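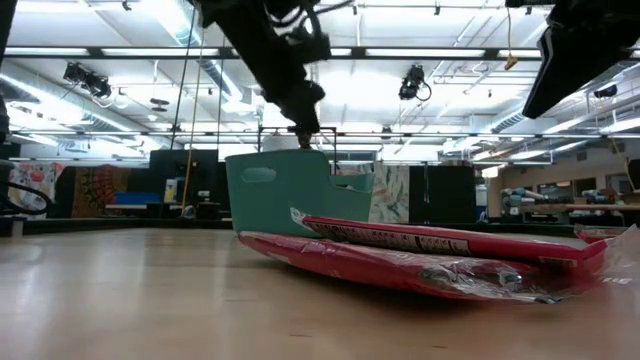
Figure 3. Open-fronted bin in muted teal-green with flat red packages in clear plastic film, on the light wood tabletop.

4.2 Does the open-fronted bin earn its place?

The claim we set out to test is an old one in the home organisation literature, and it is repeated far more often than it is examined. It holds that a bin with a lowered section in its rim encourages people to put flat packaged goods away, and that a bin with an even rim discourages them. Gebretsadik's handbook treats the matter as settled. The Fuvitz catalogue goes further and promises a tidier cupboard "from the first week". We could find no measurement behind either statement, and the two sources cite each other.

Part of the difficulty lies in the goods themselves. Most earlier trials used boxes or tins, which have corners, stand up unassisted and stay where they are put. Film-wrapped packages have none of these virtues. In Figure 3 the lowest package has one end lifted off the table, a thinner one slopes across the top of it, and a crimped flap of film sticks up against the wall of the bin. Loose wrapping spreads out to the right and takes up tabletop that a listing of package sizes would never charge to the goods. Any storage rule based on the nominal dimensions of a package is going to be optimistic, and we suspect that much of the published advice was worked out with a tape measure and an empty shelf.

We coded 3,587 put-away episodes from the Gellell households. Of these, 1,849 involved at least one film-wrapped item and were kept for analysis. An episode was scored as complete when every item ended up inside a bin, with no part of the packaging above the rim. This criterion proved harder to apply than we had expected. Film springs back. A package that was plainly inside the bin at the end of an episode could have a corner standing above the rim a few minutes later, and our two coders disagreed about such cases until we fixed the scoring moment at the instant the person's hand left the item. A different choice would have given different totals, and readers should keep that in mind when comparing ours with anyone else's.

With that caution stated, the lowered rim did not produce the effect described by Gebretsadik. Participants used the low section readily enough when taking things out. When putting things away they mostly dropped packages in from the top, over whichever part of the rim was closest, and the low section then became the place where packages slid forward and poked out. Several participants turned the bin around so that the low side faced the back of the cupboard. The handbook does not consider this possibility.

The oval handle cutout was no more persuasive. It is usually defended as a labour-saving feature, and it may well be one for a bin kept on a high shelf. On a table or bench it was seldom touched. Its one consistent effect was to catch the loose ends of film, particularly on packages that had been opened and folded over by hand.

Kudo (Kiyoshi Kudo, personal communication) has objected that our households were given no instruction, and that the bin was designed to be loaded on edge, like files, with the printed side facing the opening. We accept the point about design. We are less sure it rescues the claim, which was made about ordinary behaviour in ordinary kitchens. In the follow-up, 400 episodes were recorded after participants had been shown the on-edge method. They adopted it for the first item or two and then returned to laying packages flat. Thin packages slumped when the bin was less than half full, and a half-empty bin was the usual condition.

Colour is a separate question, and the evidence for it is weaker still. The Cleltonine group reports that a contrast in colour between bin and contents speeds retrieval, on the basis of 200 timed searches. Their participants knew what they were looking for and had been told which bin it was in. We would not expect colour to matter much under those conditions, and we do not see how the result can be extended to a cupboard with five bins and no labels. We varied bin colour between households but never within one, so our own data cannot settle the matter either.

The remaining analysis therefore sets aside rim shape and colour and considers only the ratio of packaging to contents, to which we turn in Section 4.3.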